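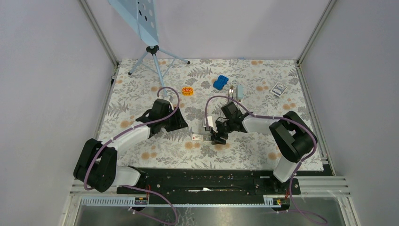 A fern-and-flower print covers the table, with small bits and pieces set out toward the back.

Skerkusthorpe stationery week opens with a stapler table

2 min read

Stationery week is back at the Bremlow rooms in Skerkusthorpe, and this year the little things get the attention! The first table to open is all about desktop odds and ends, and it's a treat for anyone who has ever lost ten minutes to a good drawer of office supplies.

Organizer Lilibeth Galang picked the cloth herself, gray ferns with peachy flowers on off-white. She wanted a pattern that would make plain desk items look cheerful, and it works wonderfully (one visitor asked where to buy a few yards for her kitchen).

The star so far is the small stapler. Plenty of people use one for years and never look inside, so the refilling sessions have been a hit. Asif Bajwa runs them, 9 people at a time, and starts with the same advice: open the top arm all the way before you reach for the staples.

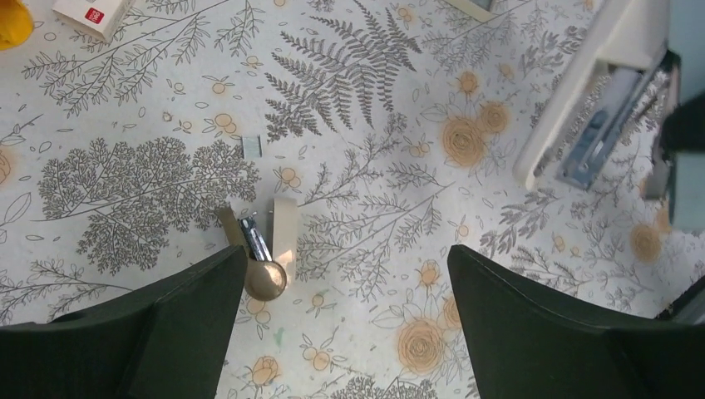 The cream-colored stapler with its top arm raised, a strip of silver staples close by on the cloth.

"People come in thinking it will be dull and then they stay for the next group," Bajwa said. "I had a man bring in his mother's old stapler, and we got it going again. He was thrilled."

Almost 65 people have signed up for the sessions, up from 55 last July. Zeeshan Baloch is adding an extra one on the final afternoon for anyone still on the waiting list, and children are welcome if they come with an adult.

The week runs for seven days. Entry is free, and visitors can bring a stapler from home, jammed ones included. Fahad Siddiqui is taking names at the front desk.

Recent items
Hashmi bakery moves across the street
Library book sale adds a second room
Skerkusthorpe pool hours for July
Parveen Khattak wins quilt prize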